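What blurred frames can teach a gripper

22 Mar 2021

The group at Clellivthorpe has spent the winter teaching a robot arm to handle cloth. Its method, called Forard, goes against a habit most labs share, which is to throw away blurred pictures before training starts. We spoke to the engineer who leads the work.

"We used to delete them too," she says. "There was a filter that scored each frame for sharpness, and anything under the line was gone. Then we looked at what we were losing. It was nearly always the bit where the arm was moving quickly towards the cloth."

Those moments matter, she explains, because the wrist camera gives the arm its closest view of the fabric. If the training set holds only sharp frames, the model learns from an arm that is standing still or creeping along.

Forard keeps every frame and gives the model a second input, the speed of the wrist at the time. The team recorded 400 runs, each one guided by a person, and trained two versions of the model. One saw the filtered set and the other saw everything.

Both were then tested on 105 new attempts at gripping a cloth by its edge. The filtered version missed 9 more times than the other. She is careful about that number. "It's a small gap. I wouldn't build a career on it. But it went the same way when we repeated the test on Wannasri, which is our older arm, so we think it's real."

Surfaces have been a bigger worry than speed. Plain tables are easy. Polished stone with strong veins is hard, as a smeared vein can look a lot like a fold or a hem.
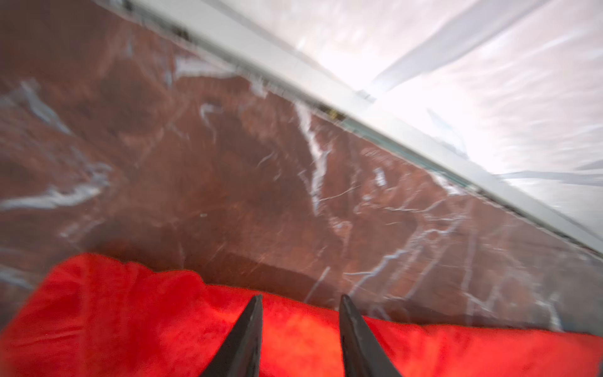
Wrist camera view during fast motion: red cloth on veined marble, with both gripper fingers at the cloth's upper edge.

"A person looks at that and knows where the cloth stops," she says. "The colours are a help, even though the stone is reddish as well. The model was less sure than we'd hoped."

The next set, Cestitz, will have 1000 runs and more patterned surfaces, with recording due to finish in July. She would also like to try thinner fabrics. "Towels are forgiving. You can grab one badly and still lift it. A thin scarf is another matter, and we haven't got very far with those."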